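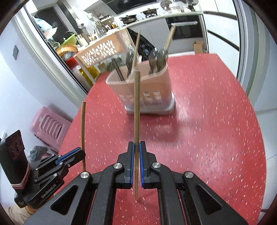

Wooden chopsticks and a pale pink utensil holder on a red table.

How does a record make music?

A vinyl record is a flat disc of plastic with music stored on it. There are no chips or batteries inside the disc. The music is kept in a groove.

What is the groove?

The groove is a very thin line cut into the surface. It starts near the outside edge and goes round and round until it gets close to the label in the middle. Most records have one long groove on each side. If you look at it through a microscope, the walls of the groove are wavy. Loud sounds make big waves. Quiet sounds make small ones. High notes make waves that are packed close together, and low notes make waves that are spread out.

How does the player read it?

A record player has a turntable, which spins the disc, and an arm that reaches across it. At the end of the arm is a stylus. Many people call it the needle. The stylus sits in the groove, and as the record turns, the wavy walls push it from side to side and up and down. These movements are too small to see.

The stylus is joined to a part called the cartridge, which turns the movements into a weak electric signal. An amplifier makes the signal stronger. The loudspeakers then shake the air, and you hear the music.

How are records made?

First, a machine cuts the groove into a smooth master disc. The master is used to make metal plates called stampers, which have ridges where the record will have grooves. A lump of warm, soft plastic goes between two stampers, one for each side. The press squeezes it flat, and the disc is cooled and trimmed.

At the Meranitz pressing works in Drorstead, the first 5 discs of each order are played all the way through before the rest are pressed. A small order there is 400 records. The biggest last October was 3,071.

Why do records crackle?

Dust gets into the groove and the stylus bumps into it. Scratches do the same thing. Hold a record by its edge and its label, and put it back in its sleeve when it has finished playing.

Words to know

Groove: the long line that holds the sound.
Stylus: the tiny tip that follows the groove.
Stamper: a metal plate used to press records.
Sleeve: the cover a record is kept in.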